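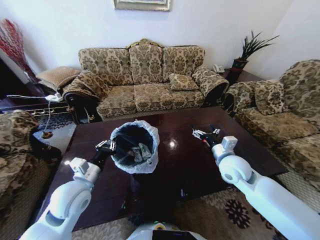
**When do the new bin collections start in Lilthorpe?**
They start on 4 October 2025, when household rubbish moves from a weekly round to one every fortnight. Food waste will still be taken each week.

The change covers all 24 streets in the village and the lanes out to Pudetton. Residents were told in April that the round would be cut, and letters with the new dates have gone to every address. Bins should be at the kerb by 7am. 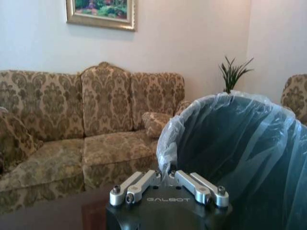 *By the Lilthorpe village reporter*

Garden waste will be a paid service at £3 a month. Glass goes in the green box as before, and the bottle bank behind the Gellia café stays open. The contractor, Charvát, will run the rounds with one lorry fewer. Two residents at last month's parish meeting asked for larger bins for families of five or more, and these can now be ordered from the parish office at £15 each.
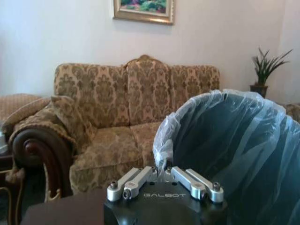
**What happens if a collection is missed?**
Residents should leave the bin out and ring the parish office before noon the next day. Charvát has agreed to send a lorry back within 24 hours of a report. Side bags left next to the bin will not be taken.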